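What Is Inside a Desktop Computer?

Print this page
E-mail this page

A desktop computer looks like a plain box from the outside. The box is called the case, or tower. Take off the side panel and you find a lot of parts, each with its own job.

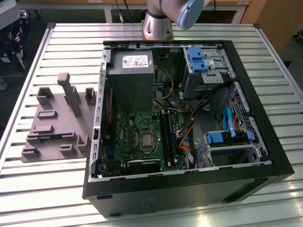
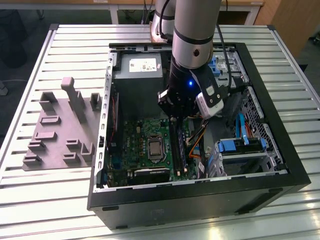

The open tower is lying on its side, with the green motherboard facing up.

The motherboard is the biggest circuit board in the computer. Every other part connects to it. Thin metal lines called traces run across the board and carry signals from place to place.

The processor sits in a square holder called a socket. It does the computer's math and follows the instructions in programs. A processor gets hot when it works, so most computers put a block of metal and a fan on top of it.

Memory comes on long, thin sticks that push into slots on the motherboard. It holds the things the computer is using right now, such as the game you have open. When the power goes off, memory forgets everything.

The hard drive remembers. Your drawings, songs and school reports stay there even when the computer is unplugged. If a drive can hold 2,000 songs and you have saved 200, there is still plenty of room for more.

The power supply is a metal box full of electrical parts. It takes electricity from the wall and changes it into the kind the computer can use. Bundles of wires carry the power to the other parts. Yellow, red, orange and black are common colors for these wires.

Flat, narrow cables called SATA cables go between the drives and the motherboard. They carry information, and the power comes through separate wires.

Expansion cards give a computer extra abilities. One kind helps it draw pictures on the screen.

Stay Safe

Never open a computer by yourself. Ask an adult first, and make sure it is turned off and unplugged. Never open the power supply, even when it is unplugged. It can still give you a dangerous shock.

Words to Know

Case: the outer box of the computer
Socket: the place where the processor fits
Trace: a thin metal path on a circuit board

Print this page
E-mail this page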